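The schedule is the paycheck

I've been a shop steward for five years, and if you asked me what people come to my locker to complain about, you'd probably guess money. Everybody guesses money. And sure, I hear about money, mostly in the week after rent is due. But the thing that makes grown adults cry in the break room is the schedule.

I work at Mamel, on the bottling side, second shift. We pack cleaning products and a line of kitchen jars that you've likely got in a cupboard somewhere. Our contract is up in May, and the bargaining survey went out a while back, and the local asked everyone to rank what they cared about. Wages came in first. Wages always come in first, because that's the top box on the form and because who's going to say no to a raise? Scheduling was stuck down on the second page under "Other working conditions," squeezed between parking and the vending machines.

I think that's a mistake, and I've said so at two meetings now, and I'm going to say it here where I can't be ruled out of order.

Let me tell you about Ntombi Makhubela, who said I could use her name. She runs the capper on line 2 and she's better at it than anyone I've worked with. She has a kid in second grade. In our current contract, the company has to post the schedule "in a reasonable time," and in practice that's meant Friday afternoon for a week that starts Sunday. So every Friday she's on the phone in the parking lot trying to find out who can pick up her son on Monday. Her sister, a neighbor, the lady from church. She told me she'd gotten to the point where she recognized the little sigh people give before they say yes.

What's a raise going to do about that sigh? I'm asking. If we get her another dollar an hour she'll have another dollar an hour to spend on a sitter she can't book, because no sitter in this town will hold a slot open till Friday.

Now, Ignacio Llorente, who's on the bargaining team and who I like a lot (we've carpooled to more of these meetings than I care to remember), sees it the other way. His argument goes like this. You've only got so much strength at the table. The company will trade you language for money all day long, because language is cheap for them, and then they'll find a way around the language. A wage is a number. It's on your stub. You can't fudge it. He was at Plesetti when they won what was supposed to be a great scheduling clause, and he says management had a hole drilled through it before the ink was dry.

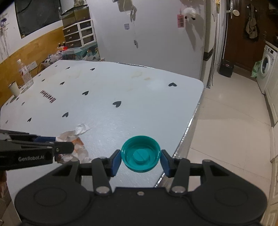 A teal cap, underside up.

I take that seriously. I went and got hold of the Plesetti clause, and he's right, it was full of holes. It said ten days' notice "except where operational needs require." Well, come on! Everything is an operational need. A truck running late is an operational need. A supervisor who forgot to do the sheet before his vacation is an operational need, if you let him write it down that way.

But that tells me it was a bad clause. It doesn't tell me clauses are useless. We've got language on lockout procedures that nobody on the floor would dream of ignoring, and the reason is that there's a penalty on it and people have gotten in real trouble. Put a price on the schedule and it'll get posted. If they change my shift inside the notice window, I get extra pay for that shift. If they send me home early, I still get half. Then it IS a number, Ignacio, and it's on my stub.

The folks at Zwane have had something like this for a while. I called their steward, Sipho Mabuza, and kept him on the phone far too long. He said the first few months were a mess and there were 57 grievances, most of them about shift swaps that two coworkers had worked out themselves and that shouldn't have counted in the first place. They fixed that with a side letter. After that, he said, the company bought better software and the late changes mostly dried up. He wasn't selling it as heaven. He said weekend coverage is still a fight. But he knows what he's working on the Saturday of his daughter's recital, and I didn't.

I should be fair about the other side too. I had coffee with Nandi Gumede, who used to do the scheduling in our front office before she moved on to Hindusmont, and she made a point I hadn't thought through. Orders come in lumpy. A big customer calls on a Wednesday, wants everything moved up, and whoever's at that desk has to find bodies. She said half the last-minute changes she made were to cover call-outs, and half the call-outs were people who couldn't get child care for a shift they'd just found out about. She laughed when she said it, but think about it for a second. The short notice was making the short notice!

There are people on my own shift who don't agree with me, by the way. Some of the younger guys love the last-minute hours. They want the overtime and they don't much care when it lands. Fine – nothing I'm proposing would stop them from putting their names on a list. Voluntary pickups were left out of the Zwane penalty and they should be left out of ours. And if you've got 60 hours in you this week, go get them. I did that at their age. I'm not asking anybody to give up a shift they want.

What I'm asking is for the bargaining team to move scheduling off page two. Two weeks' notice, premium pay when they break it, and no "operational needs." Mpho Msimang has been chairing these meetings and has promised a floor discussion before the proposals get locked. If you're in the local, please come, and if you're on second shift and can't get there, write your piece down and hand it to me. I'm at the end locker by the time clock, and I'll read every one of them out loud, even if they cut my mic.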